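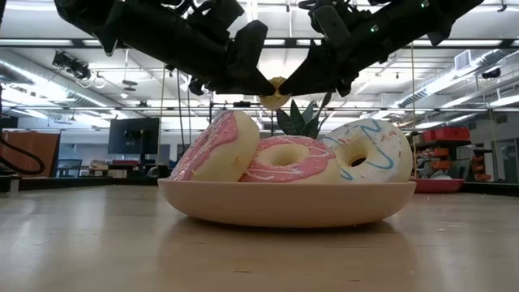

Two arms with the toy pineapple, over the bowl of donuts. Open day at Kulside, 29 August 2019.

I had wanted to see the Kulside workshop since February, when a colleague from my evening course told me that they open the doors once in a year. I work with packing machines, the old kind which do one movement all day long, and I was curious what the younger engineers are doing now. So I took the early train to Cairns Road and walked the rest.

At the entrance we got a paper badge and were divided into groups. My group had 7 people, among them a father with two girls who asked better questions than I did. The tour goes first through the offices, where there is not much to see, and then down a stair to the big hall. It is a high room with long lamps over the whole ceiling, a silver air duct, and metal shelves with red crates and orange bins. I liked that they had not cleaned it too much for the guests. It looked like a place where people work.

The demonstration was at a table with two black arms which come from above. They call this station Irel. Our guide, an engineer from the team, explained that the task of the day was toy food: take a piece, bring it to the bowl or out of it, and start again. It sounds like a game for small children, and the two girls were of course very pleased. But the guide said that toys are difficult in a useful way. A donut can stand on its edge, it can lie flat, it can lean on another one, and each time the arms must come from a different side.

I stood near enough to take my picture while the pineapple was in the air. It was held upside down, the leaves pointing to the floor, with one finger of each arm pressing on it from the left and from the right. This surprised me most. I had expected that each arm would have its own hand and do its own work, like two workers at one bench. In this task the two arms together make one hand. If one arm pushes a little more than the other, the piece moves away, and the guide told us that this balance had cost them the whole spring.

We saw 3 rounds. In the first one everything went well. In the second the pineapple slipped and rolled over the table, and one of the girls was allowed to put it back. The third was slow but correct. I was glad that they showed us also the bad round, because at trade fairs one sees only the good ones, and then one goes home with a wrong idea.

Somebody asked how many tries they make in a day. The answer was 83 on the day before our visit, which was less than usual as they had to prepare the hall. Another visitor wanted to know when such arms will cook dinner. The guide laughed and said that he would be happy with a clean table first.

After this we had coffee, and there was a second, smaller station named Grurik, where one could move a gripper by hand with a lever. The line was long and I tried it only one time. I dropped the block. It is harder than it looks -- one does not feel anything in the fingers, and the eyes must do all the work.

Some practical notes for those who want to go next year. The visit is free, but you must write your name in the list on their website in advance. The tour takes 3 hours with the coffee. The hall is not heated, so bring a jacket also in summer. Photos are allowed at the stations, but not in the offices. The bus back to the station goes only once in an hour, and I missed it, so I walked again along the canal and ate my sandwich there.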